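진한 색 천, 옷 개기 (남색·검정 위주)

2021년 5월 17일 월요일
글쓴이: 사비나 리야나게 | Clerkance 살림 노트

인쇄하기 | 이메일로 보내기

급하게 씁니다. 지난번 흰 수건 글에 댓글로 진한 색도 해달라는 분들이 계셔서. 남색 티셔츠, 검정 앞치마, 짙은 색 테이블보 같은 것들. 흰 거랑 개는 법 자체는 비슷한데 신경 쓸 데가 좀 다름.

준비물
- 넓은 상 또는 침대. 바닥도 됨, 먼지만 닦고
- 돌돌이(먼지 테이프). 새 면으로 한 장 뜯어 놓기
- 마른 수건 한 장
- 개는 판. 저는 Adwood 판 쓰는데 두꺼운 종이 잘라 써도 똑같음. 폭은 서랍에 맞추세요

1. 먼저 다 말랐는지
겨드랑이, 허리 밴드, 주머니 안쪽, 단 접힌 데. 손등으로 대 보기. 손바닥보다 손등이 잘 느껴져요. 조금이라도 차가우면 다시 널기. 진한 색은 눅눅한 채로 개면 나중에 허옇게 얼룩 같은 게 올라올 때가 있어서 저는 여기서 제일 오래 끕니다. 서랍에 넣은 뒤에 냄새 나면 그날 하루가 다 날아감.

2. 밝은 데로 가져가기
창가가 제일 좋음. 형광등 밑에서는 남색이 다 검정으로 보여요. 양말 짝 잘못 맞춘 적 여러 번... 보풀이나 실밥도 옆에서 빛이 들어와야 보입니다. 대신 햇볕 바로 드는 자리에 오래 두지는 말고 보고 나면 치우세요. 색 빠짐.

3. 뒤집어서 털기
안감이 밖으로 나오게 뒤집고 두세 번 탁탁. 그다음 다시 겉으로. 순서 바꾸면 안쪽 먼지가 겉에 다 붙어요. 밖에서 털면 더 좋고 안 되면 욕실에서.

4. 돌돌이
위에서 아래로 한 방향. 왔다갔다 하면 먼지가 옮겨 다님. 니트에는 쓰지 마세요, 올이 뜹니다. 니트는 마른 수건으로 쓸어내리는 정도면 됨. 어깨랑 등판만 하고 넘어가도 티 별로 안 나요. 바쁠 땐 저도 그렇게 합니다.

5. 펼치기
앞면이 아래로 가게. 목선부터 놓고 밑단 쪽으로 손바닥으로 밀어 내려가기. 소매는 맨 나중에. 테이블보처럼 큰 천은 긴 변을 먼저 상 끝에 맞추고 남는 쪽을 늘어뜨렸다가 한 번에 끌어올리는 게 편함. 혼자 할 때는 반대쪽 모서리에 무거운 책 한 권.

6. 접기

티셔츠
판을 목 뒤에 대고 왼쪽 접고, 소매 되접고. 오른쪽도 같게. 판 빼고 밑단에서 목 쪽으로 반, 다시 반. 판 빼는 걸 잊고 반 접는 분들 있는데 그럼 처음부터 다시해야 해요.

앞치마
끈부터 안으로. 끈을 몸판 위에 지그재그로 올려놓고 양옆을 덮은 다음 밑에서 말아 올리기. 끈 밖에 두면 서랍에서 다른 옷이랑 다 엉킴.

테이블보, 덮개
세로로 반, 또 반. 그다음은 접지 말고 느슨하게 말기. 진한 색은 접힌 줄이 허옇게 닳는 게 눈에 잘 보여요. 말 때 가운데에 얇은 수건 하나 넣으면 더 덜 눌립니다.

바지
뒷주머니끼리 맞대고 반, 밑위 튀어나온 부분 안으로 넣고, 밑단에서 허리까지 세 번. 지퍼는 올리고. 단추는 풀어 둬도 상관없음.

7. 넣기
세워서. 접힌 쪽이 위로 오게. 밝은 색이랑 칸을 나누세요, 새 옷이면 특히. 칸막이는 Fung 걸로 바꿔 봤는데 바닥이 미끄러워서 밑에 천 조각 하나 깔았습니다. 꽉 채우지 말고 손 하나 들어갈 틈 남기기. 철 지난 건 위칸으로 빼고, 저는 9월에 한 번 다 꺼내서 줄 잡힌 데를 바꿔 접어요. 같은 줄로만 계속 접으면 그 자리가 먼저 낡음.

자주 물으시는 것

다림질 먼저 하나요? 면은 먼저. 뒤집어서, 낮은 온도. 겉에 바로 대면 번들거려요. 번들거리는 거 이미 생겼으면 젖은 천 덮고 김만 쐬 보세요. 다 없어지진 않아도 좀 나음.

방충제는? 천에 직접 닿지 않게 종이에 싸서 구석에. 저는 칸마다 안 넣고 서랍 하나에 하나만.

얼마나 걸려요? 익숙해지면 금방입니다. 처음엔 뒤집기랑 털기에서 다 잡아먹어요. 그래서 널 때부터 뒤집어 널면 나중이 편함. 이거 쓰는 걸 깜빡할 뻔했네요.
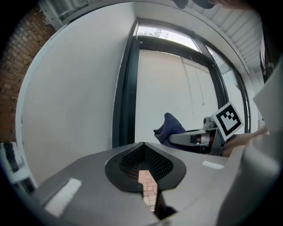 접기 전에 잠깐 내려놓는 자리도 중요해요. 아무 데나 툭 던져두면 나중에 손으로 펴느라 시간 두 배. 남색 천이 저렇게 접힌 채 뾰족하게 솟아 있으면 솟은 데를 위에서 꾹 누르지 마세요. 그 모양 그대로 주름이 잡힙니다. 양옆을 잡고 바깥으로 살살 당겨서 눕힌 다음에 손바닥으로 쓸기. 검은 틀 있는 긴 창 가까이면 빛도 들어오니까 실밥은 그 자리에서 같이 떼면 되구요. 한 번 당겨서 안 펴지면 통째로 들어서 다시 놓는 게 빨라요. 다음 글은 니트, 시간 되면 담요까지 할게요.

인쇄하기 | 이메일로 보내기

관련 글
- 흰 수건 누렇게 안 되게 개는 법
- Stullow 빨래 건조대, 한 철 쓰고 나서
- 양말 짝 맞추기: 남색과 검정 구분하기
- 좁은 서랍 칸 나누기
- 앞치마 끈 엉켰을 때 푸는 순서
- 테이블보 말아서 보관하기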